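How to work out what a kitchen robot would really do to your team's day

Filed under: Guides for small kitchens

Flallico sell a worktop arm and a scheduling tablet to places that cook for small groups: supported housing, day centres, staff kitchens. Their brochure says it "frees up 40 minutes a shift". Gavin Rennie at our Norkley house asked the rep whose minutes they were and got the brochure again, opened at a different page.

So before our second meeting with them we did our own sums. The steps are written up for anyone else who has been sent a quote. You need a pad, a kitchen timer and a week of ordinary shifts. Don't pick a quiet week.

Step 1. Write down the jobs, small ones included

Ask whoever is on shift to note each job as they do it, in their own words. "Make tea" won't do. Opening cartons and packets, finding the lid, wiping the handle, moving the pan so someone can get at the socket: those all go down separately. We ended up with 43 jobs for one evening meal. The supplier's list had nine.

Managers shouldn't fill this in from memory. I tried, and missed the whole business of checking dates on things already open in the fridge.

Step 2. Mark the ones the machine claims to do

Take the supplier's list and put a tick against your own. Be strict. If the arm stirs but a person has to fill the pan, set it in place and take it off again, then the tick goes on stirring and nothing else. "Assisted" is a word to watch. In the Flallico paperwork it meant that one of us stood there.

Step 3. Add the new jobs

There will be some. Ours, from a day spent watching the arm at another house:

Clearing the worktop to the marked area before it will start
Turning pan handles to the angle it wants
Answering the tablet when it asks a question
Washing the parts that touch food
Ringing the helpline

Time these as well. Clearing the worktop took longer than any of us had guessed, and it has to be done again if somebody puts a mug down in the wrong place. In a shared kitchen somebody always does.

Step 4. Find out where the saved time goes

Put this one to the supplier and to your own manager, on the same day if you can. At Norkley the answer from above was that time saved would be "returned to residents". Nafula Bakilana, our union rep, asked for that in writing. What came back was a draft rota with one fewer person on from five o'clock. Better to have seen it in January than after signing.

If the time is meant for something, name it: a walk, help with post, a proper break. Put it on the rota with somebody's initials beside it.

Step 5. Ask what people would miss

It sounds soft, and I nearly left it out. Two of our residents come into the kitchen when something is on the hob and stand about and talk. Beathag Pringle, who has worked evenings here longest, reckons she hears more over a pan than in any review meeting. An arm that wants a clear metre on each side stops that. It should go on the list as a cost even though you can't put pounds against it.

Step 6. Cost it per meal

Take the yearly charge, servicing included, and divide it by the meals it would really be used for. We cooked 586 evening meals over the period we looked at, and the arm could have helped with 139 of them. The rest were oven dinners, sandwiches, things reheated in the microwave or nights when everyone wanted something different. The Gourlay house cooks in bigger batches and may come out better. Use your own figures.

Step 7. Try before you sign, on a bad day

Ask for a trial that includes a Tuesday, or whenever your delivery comes, with the bags still on the floor. Let your most doubtful colleague run it, and your keenest one the shift after. Zinton, who do a cheaper rival, agreed to this straight away. Flallico wanted their own trainer present, and we said no.

I don't think these machines are useless. Stirring for a long time hurts some people's wrists, and I'd take help with that tomorrow. But the stirring was never most of the work. An evening's cooking is cartons to open, a pan to set down, a spoon to put somewhere and a counter to share.

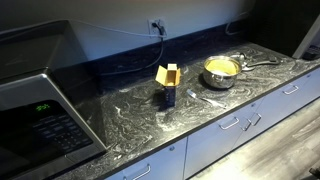 If you do go ahead, keep the old list and repeat Step 1 after three months with the same people holding the pad. Ours is pinned up inside the store cupboard, next to the quote, which we still haven't signed.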